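House rules for a kitchen robot arm

Before you let an arm loose on the counter, write the rules down and tape them inside a cupboard door. We keep four at Nestora, and they have served us very well – even on busy baking mornings!

Clear the stone first. Knives, glasses and anything with a cord go away before the power comes on, and little ones (and cats) stay out of reach of the arm.

Try every new job in the simulator, then run it at the slowest speed with your hand near the stop button. I know it's tempting to skip ahead.

Wash the finger pads before food and again after, with the power off, and let them dry fully. If a pad is nicked, change it. Crumbs love a nick.

Food goes on a clean board or plate, never straight onto marble that was polished that day. Write the date of each pad change on your list too – ours goes back to last August and I still look things up in it.

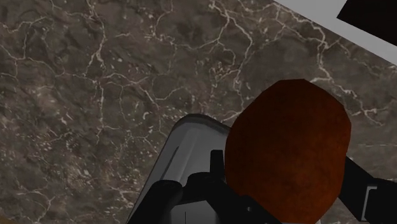

Simulator view: the gripper at work over a veined marble counter.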